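Home | Notebook | Parts | People | Log out
Print this page | E-mail this page

Sunday, April 30, 2023

Gripper comparison, tray and plate task. I write it today so that I do not forget the details.

We want to decide which finger pads stay on the hand-held grippers: Dreveck pads or Lustico foam. The task is the same for both. Put the small plate on the brown tray, then take it off again. In November we tried it with the Mudaliar controller, and the log from that time stops at entry 1687, so I started a new one. 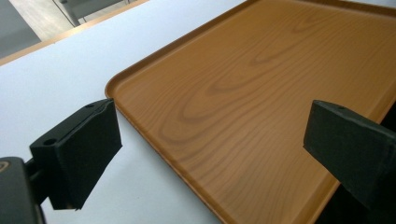
Fingers open over the near corner of the wood-grain tray.

The tray rim is low and it has a rounded lip. With the Dreveck pads I had to come in flatter than I wanted. The opening width is set to 200 in the Enus software, but I did not find which unit it uses. To be checked.
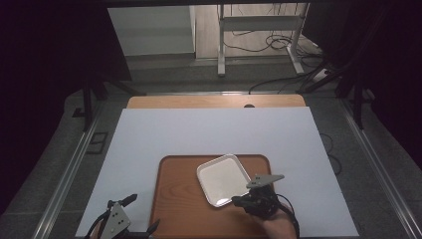

I also changed the order of the approach: first stop beside the corner of the plate, then close slowly. It is more easy to repeat in this way. The cable still pulls at my wrist when I turn the hand to the right.
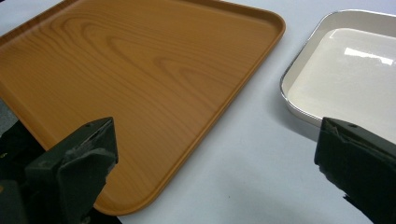 Adebayo Isah thinks that we should compare the pads only after both sets have the same age, because old foam holds better than new foam and this makes the result not fair. He would also like a lower closing speed. I agree with the first point; for the second I need more than 3 runs.
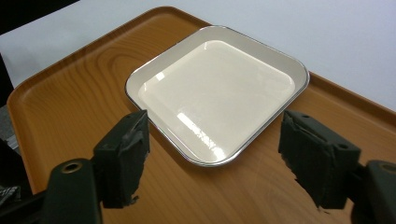 Photo: gripper camera, notebook archive

Glare on the plate is a problem for the tracking. I lost the edge 2 times, both with the Lustico foam, so maybe it is my hand angle and not the pads. Next time: turn off one ceiling lamp, and fix the cable with tape at the elbow.

Comments (2) | Shares (0)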